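Progress report to the Akl Fund
Irkudis Neighborhood Pantry, second reporting period
Prepared by Burgi Thaler, pantry coordinator

Where we are

The grant paid for three things this period: evening opening hours, the cold room repair, and a part-time driver. Evening hours and the driver are in place. The cold room is running again but the repair cost more than we budgeted, and I explain that under Spending.

We gave out 1255 household parcels this period, against 1154 in the period before. Most of the increase came from the evening sessions. People who work day shifts had told us for a long time that a pantry closing at 3 p.m. was no use to them, and the numbers bear that out. Of the households registered this period, 88 were new to us.

Evening opening

We now open from 5 p.m. to 8 p.m. twice a week. The first two weeks were slow and we considered dropping one of the sessions. In November the line was out to the parking lot by 5:15 and it has stayed busy. We moved check-in from the side door to the front hall, which got people out of the rain and also cleared the loading area for the van.

Brahim Filali runs both evening sessions. He changed the parcel system in his first month. Families used to get a packed box. They now get a points card and choose from the shelves. It takes longer per household, and we had to add a second person at the shelves to keep things moving. We are seeing far less food handed back at the door. The daytime sessions still use packed boxes and we plan to switch them in the next period.

Driver and pickups

Abdelkrim Samir started as driver in the second week. He collects from two supermarkets, a bakery and the Flisis wholesale market. The wholesale market is new. It gives us root vegetables, onions and apples in quantity, often more than we can shelve, and we pass the extra on to the school kitchen on the same street.

The van failed inspection once, for brakes. It was off the road for four days and we missed one market pickup. The brakes were covered by our general funds and do not appear in the grant accounts.

Spending

Evening staff hours came in slightly under budget, as one session was canceled for snow. Driver wages are on budget. The cold room went over. The original quote covered a new compressor only, and when the contractor opened the wall panel the insulation behind it had to be replaced too. We got a second opinion from Helge Backlund, who did the building's heating, and he agreed with the contractor. The overspend was taken from the line for shelving, so the new shelving has been put off. We would like your approval for that change and I have attached the request form.

Problems

Storage is the main one. With the shelving postponed, dry goods are stacked on pallets in the back room, and older stock ends up at the bottom. We had to throw out one case of cereal that was past date. Pallets are now labeled by month and checked every week.

The registration software, Rokalix, does not let us record a household that comes to both day and evening sessions without entering it twice. We corrected the figures above by hand. Sherif Gaber has asked the supplier for a fix and has been told it will be in the next update, with no date given.

We also get more requests for baby formula than we can meet. It is almost never donated, and we have no line for buying it.

Small items and snacks

Single-serve packets used to go in a bin by the exit and were gone in the first half hour of each session. They now have a value on the points card like everything else. Brahim set it at one point for any packet, sweet or salty. School-age children in particular ask for these, and parents like having something for lunch bags. We would buy more if the budget allowed.

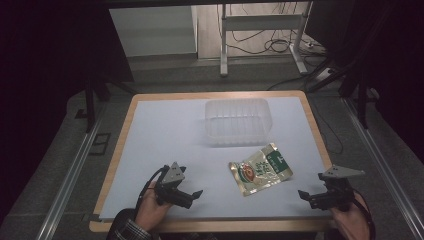 Plans for the next period

Move the daytime sessions to the points card.
Install the shelving, if the budget change is approved.
Write to two pharmacies about formula.
Train a backup driver to cover Abdelkrim's leave.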